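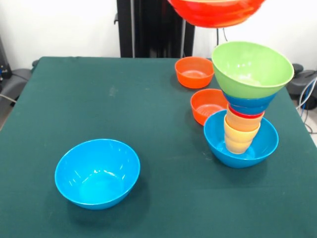
Despina Ionescu would like more small bowls and fewer large ones in the next delivery, and she has written so on the request sheet at the Drundgate play library. The sheet is on the wall since September, and the dishes and cups are the subject that fills most of it.

The library, which lends toys and kitchen play sets to families in the district, has now 205 plastic bowls and cups in its collection. In December 2024 they are being sorted again by color and by size, on a large table with a green cloth. The old boxes were mixed, and families often received a set where the pieces did not fit one inside the other.

The new sets have names. Nina is the smaller one, for children from 3 years. Kornach is the bigger one and includes bowls in blue, orange and green, together with stacking cups. A family can keep one set for four weeks, and it is possible to extend the loan one time if no other family is waiting.

Lucero Sánchez, who coordinates the sorting, explained that the nested pieces must be checked by hand before they go into a bag. "When a cup is the wrong size, it goes in and it does not come out," she said. "Then the parents bring me the two pieces stuck together and they are sorry, but it is our mistake."

Bowls with cracks on the rim are taken out of the loan. Pieces without a partner go to a separate box and can be taken home for free.

The shop Brillden has offered 100 cloth bags with a drawstring, so the cardboard boxes will not be used anymore. Every bag gets a label with the number of pieces and their colors.

Families who still have bowls from the old boxes are asked to return them to the front desk, also when the set is not complete. The request sheet stays on the wall until the sorting is finished.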